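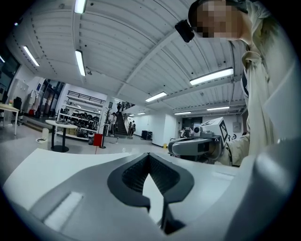 Ticket 437, Brukine building, second floor. Opened by Normunds Avotiņš. Complaint: the Fliso thermostat reads 40 percent humidity and a comfortable temperature at all hours, and people at the desks say it's cold. I was told before I came up that this was "a perception problem." Maybe. The person in the picture has a loose beige jacket on with the collar up, and in late May I'd expect to see jackets on hooks. One jacket proves nothing, but I'm not ready to close this on the word of the same thermostat people are complaining about.

Status: open
Priority: normal (was low)
Assigned: Raimonds Adomaitis

29th May, first entry
Restarted the Fliso unit from the wall. Came back with the same reading to the decimal. That bothers me. A sensor that has just lost power ought to wander a little before it settles. Asked Normunds to keep a cheap thermometer on his desk, away from the window.

Second entry
Called Plemska support. They had me update the firmware, and then update it again when the first one "didn't take." I asked how they could tell it didn't take, as the version number had changed. No clear answer. After the second update the display is brighter. Temperature reading unchanged.

Third entry
Plemska says the desk thermometer is not a calibrated instrument and they can't accept its figures. Fine. Neither is theirs, as far as I can see, because the calibration record they sent is for the Lill model, which has a different sensor and a different backplate. I sent it back and asked for the right one.

Comment from Normunds Avotiņš:
Can we just turn the heat up while you two argue? I set it 2 degrees higher this morning and the radiators did nothing I could notice.

Reply from Raimonds:
Leave it where it was, please. If the unit thinks it's warm it won't call for heat until you get well past its own reading, and then it may not stop. I'd sooner find the fault.

Fourth entry
Took the cover off. The cable hole behind the unit was never sealed, and it opens into the riser where the hot water pipes run. So the sensor may be sitting in pipe air. Stuffed the hole with putty and waited 15 minutes. Reading started to drop. I'd like this to be the cause, but I've also just had my hands and a flashlight all over the thing, so I'm not counting it yet.

Fifth entry
Plemska now suggests a "comfort offset" in the installer menu. This would change the number on the wall to whatever we like. Declined. The same menu shows an offset already entered by somebody, dated last October, with no note in the log. Set it to zero and wrote down the old value on the paper sheet inside the cover.

Still to do:
Compare wall and desk readings early, before the computers are on.
Get the correct calibration record from Plemska.
Find out who has the installer code.
Check the other Fliso units on the same riser for open cable holes.

Plemska asked to mark this resolved by firmware. Not agreed. Ticket stays open.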